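The man who taught two arms to stack cups, mostly

April 23, 2025

The workshop at Brascombe is reached through a bicycle repair shop and down a ramp that everyone describes as gentle. At the bottom are a lathe, a kiln with a sign on it asking you not to ask about the kiln, and a white table that has eaten most of one member's evenings since August.

He would prefer to be left out of it by name. "My employer thinks I have a garden," he says.

The build is called Pidari, and it consists of two robot arms that are meant to share one table without hitting each other. He bought them used, at a price he gives only after checking who is in the room. The first job he set them was nesting plastic cups, one inside the next. He picked cups after a short and expensive period with mugs.

"People come down here and say, a toddler can do that," he says. "Fine. Bring me the toddler. The toddler has been training full time."

Much of what he knows he learned by getting it wrong in order. The stock fingers were hard and flat, and they either let a cup slide or launched it. He swapped them for ribbed blue ones that bend around whatever they close on. Those solved the launching. They also added a bit of length that he forgot to tell the software about, so for two weeks both arms believed their hands ended sooner than they did.

"You want to see confidence, watch a machine that's wrong by 15 millimeters," he says. "No hesitation at all. Straight into the table."

The cure was calibration, a word he says the way other people say dentist. He drives each arm to a set of known points, records where it thinks it is, and works out the difference. A full pass takes 40 minutes if he is careful. He has done it in less, and then done it again. 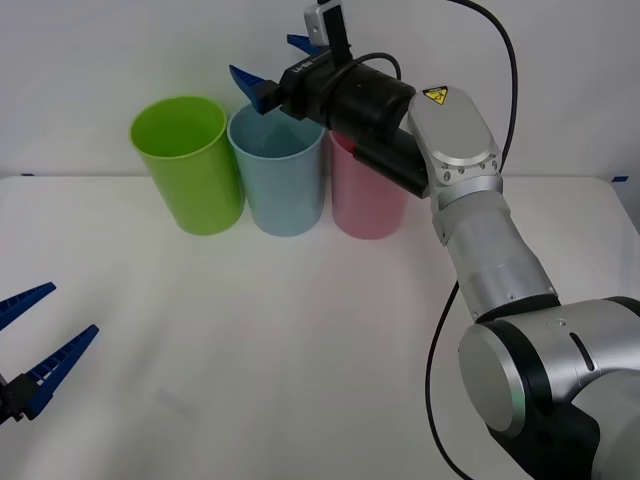
Geria, at the next bench, told me the cups were never the hard part and that he should have started with one arm like a normal person. He has heard this before. He concedes the point about the arm and disputes the one about being normal.

Two arms, he explains, are worse than twice one arm. Each has to know where the other is, and each has cables that don't obey anybody's model of anything. His planner treats a cable as if it weren't there, and he makes up the difference by going slowly and standing near the stop button.

"I wrote 300 lines of code to keep them apart," he says. "Then I moved the bases farther apart and deleted most of it. That was a good day and also kind of an insulting one."

The wrist cameras came next. Before those, he typed in the position of every cup by hand and put each one down accordingly, a method he calls "automation, if you count me." With a camera riding above the gripper, the arm can look for a rim and correct itself on the way in. It does well with bright colors. Pale ones against a white table were a struggle until he stopped using the desk lamp he had been so pleased with and went to softer, more even light.

His best run so far is 4 clean stacks in a row. On the fifth attempt, the gripper picked up a cup, carried it across the table with great care and set it down on its side. He has kept the log file. He won't say why, but he does open it for me and scroll to the part where the software reports success.

Does he have a use in mind for any of this? He looks at the table for a while.

"Cheng keeps asking me that," he says. "Usually while borrowing my screwdrivers."

There is a plan, in any case. Next he wants one arm to hand a cup to the other in midair, which means both grippers hold the same object for a moment and one of them has to agree to let go. He has tried it by moving the arms manually and says the motion is possible. The timing is another matter. He has ordered more cups.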